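Notebook, Friday, late afternoon

Picking up from where Huiling left off on the rye starter. She had it on the shelf above the radiator, which I think was a bit warm for it, poor thing, so I have moved it down beside the flour bins and written the change on the lid in pencil. It smelt of green apples this morning and rather more of vinegar by two o'clock. Muchen, if you read this before Monday, please don't feed it again - it has had its supper!

Batch 254 went in with the Gemmont flour, the last of the old sack. I used 393 g of water this time and held back a splash until the dough had come together, the way Jiahui showed us, and it was much kinder to the hands than last week's. The crumb is still tighter than I would like near the base. I wonder whether I am simply shaping too firmly (Etornam says I handle dough as though it owed me money, and I dare say there is something in that).
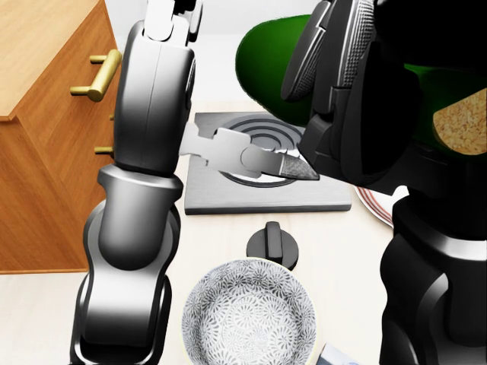
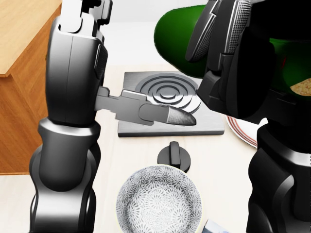 The seeded loaf is another story altogether. I soaked the linseed overnight with 100 g of water and by the morning it had drunk the lot and set like wallpaper paste. I stirred it in anyway, grumbling, and the loaf came out moist and keeps beautifully, so perhaps I should grumble less. The crust went soft in the bag by lunchtime, mind you. Next time I shall leave it out on the rack for the whole afternoon and only bag it when we lock up.

Jiahui asked about malt. We have the dark one from Claltura, half a tub, and it is very strong stuff - a teaspoon turned the whole of batch 253 the colour of a conker and left a bitterness at the back of the tongue that I could still taste on the bus home. I would try half that, or leave it out of the rye and save it for the buns, where the sugar will hide it.

Still to do: sharpen the scoring blade, or better, find the new ones Sille put somewhere safe. Ask Huiling which shelf she means by "the usual one". Order more rye before the Gemmont price goes up in November. Cut batch 254 again tomorrow morning and write down how it tastes cold, with butter and without.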